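Section 4: Handing consumables to the arm

This section covers packing tape and other roll goods at the Lomideo packing benches. Read section 3 (bench power and stop buttons) first. The steps apply to the Juron cell and the Dai cell. The Musa cell still runs manual tape and is covered in section 6.

4.1 Who does what

Before the arm was installed, the packer at each bench fetched tape, loaded the dispenser and kept the spares shelf tidy. The arm now picks the roll and carries it to the dispenser. The packer threads the tape, checks the first seal and signs the bench sheet. Threading has not been automated and there is no plan to change that before April.

The bench sheet has a new column for arm stops. Fill it in for every stop, including the ones you clear yourself in a few seconds.

4.2 Loading the staging shelf

1. Press HOLD on the bench panel and wait for the amber light.
2. Remove the outer wrap and any cardboard spacers from the rolls.
3. Stand each roll on its edge with the open core facing the arm. Leave a hand's width between rolls.
4. Fold back the loose end of the tape by a thumb's width so it can be found later.
5. Enter the number of rolls on the panel. The shelf limit is set in parameter 261 and should not be changed at the bench.
6. Step behind the yellow line and press RESUME.

Caution: Do not reach over the shelf while the light is green. The finger links close toward each other and there are pinch points at every pivot.

Note: Specks and grit on the side of a roll do not stop the arm from picking it. They can still foul the dispenser blade, so wipe the roll or set it aside for hand use.

4.3 Checking the grip

The arm takes a roll by its wall, with one finger outside the tape and the other inside the core. At the first pick of the shift, watch the wrist camera view on the panel and confirm that the roll is held upright before you press ACCEPT.
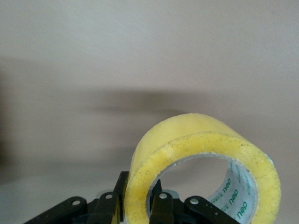 Packers at the Juron cell asked for the ACCEPT step to be dropped after the first pick, saying it slowed them down when the line was busy. It now appears once per shift and again after any stop. If you want to check more often, turn on CONFIRM EACH under the Operator menu. No supervisor code is needed.

4.4 If the grip is wrong

1. Press HOLD. Do not pull the roll out of the fingers.
2. Select OPEN SLOW and support the roll from underneath with one hand, keeping clear of the links.
3. Put the roll back on the shelf and square it up.
4. Press RESUME, then ACCEPT.

If the panel shows code 866, the fingers have closed without finding a roll. Check the roll count first -- it is nearly always a wrong entry at step 5 of 4.2. If the code comes back, tag the cell out and run the bench by hand.

4.5 Working by hand

Every packer on the roster stays trained on the manual dispenser and does one manual shift in each rotation. Arm speed is set at 80 for normal work. The 100 setting is for maintenance staff only, with the guard closed.

Section last revised 2025-02-06.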